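Murent Pricing Tables for Page Builders

Pricing table add-on with a switch for monthly and yearly plans, a highlighted column, feature lists with tooltips and a comparison view for people who like to see everything side by side. I wrote it for my own client sites first, then people kept asking for a copy, so now it has a readme and a version number and I have to behave like a grown-up.

What you get

There are 11 layouts in the box. Most of them are variations on cards in a row, because that's what most people want on a pricing page, but there is also a stacked layout for narrow sidebars, a single big offer block, and a plain comparison table with sticky headings. My favorite is the one called Gunport (it has a thick border with a cut-out at the top where the plan name sits, and once I'd drawn it the name stuck). You can change every color, the corner radius, the spacing between columns, the button text, the little ribbon on the featured plan and the font size of the price. The currency symbol can go before or after the number, with or without a space. That last one took me longer than the whole ribbon feature!

Plans can be reordered by dragging them. On phones the columns stack in the order you set, or you can tell the add-on to put the featured plan first. I'd leave that on, it reads better on a small screen.

Installing

Upload the zip from the Plugins screen in your dashboard and activate it. You need your page builder active before you do this, otherwise the Murent panel has no place to attach itself and you'll get a yellow notice telling you so. After activation you'll find a new element called Pricing Table in the builder's element list, and a Murent entry in the dashboard menu with the global settings.

If you're upgrading from the 1.x series, save a copy of your custom CSS before you update. The class names changed. I know, I know, but the old ones clashed with two popular themes and I was answering the same support email every week. The new ones all start with mrt- so they shouldn't bump into anything.

Your first table

Open a page in the builder, add the Pricing Table element and pick a layout. You'll see three sample plans filled in already. Click any of them to edit. Each plan has a name, a short line under the name, a monthly price, a yearly price, a feature list and a button. Leave the yearly price empty on all the plans and the switch disappears by itself. If you fill it in on just one plan, the switch stays and the other plans show their monthly price in both positions, which confuses visitors, so fill in all or none.

The feature list takes one feature per line. Put a plus sign at the start for a check mark, a minus sign for a cross, or nothing for a plain line. To add a tooltip, type two colons after the feature and then the tooltip text:

+ Daily backups :: Kept for two weeks
+ Email support
- Phone support

Tooltips open on hover and on keyboard focus, and on a tap if you're on a touch screen. A long tooltip wraps and grows downward. I tried letting it grow upward and it covered the price — not great on a pricing table.
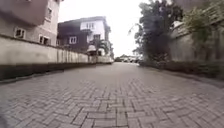

Kirsten MacLeod

Using the shortcode

You don't have to use the builder element. Any table you save under Murent, Saved Tables gets a short ID, and you can drop it anywhere that accepts shortcodes:

[murent_table id="672"]

There are a few options you can add. layout switches to another layout without touching the saved table. featured takes the position of the plan you want highlighted, counting from the left. period can be monthly or yearly and decides which one shows when the page loads. So if you want the same table on your home page with the yearly prices showing first:

[murent_table id="672" layout="gunport" period="yearly"]

Change a price in the saved table and it changes everywhere you've used the shortcode. If it doesn't, empty your cache. If it still doesn't, empty the other cache (lots of hosts run one of their own on top of your caching plugin, and it's usually hiding under a menu with the host's name on it).

Settings worth knowing about

Load styles only where needed. On by default. The stylesheet is loaded only on pages with a table. If your table sits in a popup or gets pulled in after the page has loaded, turn this off or it'll show up completely unstyled.

Equal height columns. Makes all the plans as tall as the longest one and lines up the buttons at the bottom. Looks tidy with lists of similar length. With one very long list and one very short one you get a big hole in the middle of the short plan, and I'd switch it off.

Round displayed prices. Hides the decimals when they are zeros. It never changes the number itself.

Keep data on uninstall. Off by default, so deleting the plugin also deletes your saved tables. Please read that sentence again before you delete anything.

Button links and checkout

The button on each plan takes a normal link, and a second link for when the switch is set to yearly. Leave the second one blank and both positions use the first. Murent doesn't take payments and I have no plans to make it do so. It just sends people to whatever checkout you've already got. Pauline Bloxham, who tests all my releases on her shop, has hers pointing straight at a cart link with the product already added, and that works fine as long as the cart plugin allows it.

You can add a tracking attribute to the buttons under Advanced. It goes into the page exactly as typed, so check your quotes.

Translation

All the text in the dashboard and on the front end can be translated. The package has English, Vietnamese and Ukrainian. The Vietnamese files are by Kha Đồng and Khang Hầu, and the Ukrainian ones by Ostap Polishchuk, who also found that my plural forms were wrong in a way that English never would have shown me. Thank you all so much! Right-to-left sites are supported in every layout except the comparison table, where the sticky first column still jumps a bit when you scroll. I'm working on it.

If you'd like to add a language, copy the .pot file from the languages folder, translate it with any editor you like and send me the result. There are 169 strings, and plenty of them are one word long.

Works with

I test against the default theme and two others: Pitix, the one I use on most client sites, and Đàm, a lightweight magazine theme that has very firm opinions about tables. With Đàm you'll want to turn on Reset theme table styles in the settings or you'll get striped rows inside your comparison view. Other themes should be fine, and if yours isn't, tell me which one it is and I'll take a look.

Known problems

The switch doesn't remember its position between pages. It used to, with a cookie, and I took the cookie out after too many questions about consent banners.

More than six plans in a row gets squashed on a laptop screen. Use the comparison layout for that, or split them into two tables.

Saved tables with over 200 feature lines are slow to open in the editor. The front end copes okay. Nobody's visitors are reading that many lines, I'd guess, but one user has a table like that and is very attached to it.

Copying a table from one site to another with the builder's own copy and paste loses the tooltips. Use Export on the Saved Tables screen, which gives you a small .json file, and Import on the other side.

Changelog

2.3
Added the single offer layout. Added a separate yearly link for buttons. Fixed the ribbon sitting behind the header image in Pitix. Fixed a tooltip that stayed open after you tapped somewhere else.

2.2
Added import and export. Ukrainian translation. The currency symbol finally respects the space setting in the comparison view.

2.1
Fixed the drag handle that vanished in the December update of the builder. Smaller stylesheet.

2.0
New class names (see the upgrade note). New editor panel. Dropped the old slider layout, which I'd never liked.

Getting help

Use the support tab on the plugin page. I answer in the mornings, usually before 10 a.m., and then I'm off doing client work. Tell me your theme, your builder version and which layout you're using, and paste in the shortcode if that's how you added the table. A link to the page helps more than anything else. Please don't post your admin login in a public thread. It has happened twice.

License

GPL version 2 or later. The icons in the feature lists are drawn by me and come under the same license, so use them wherever you like.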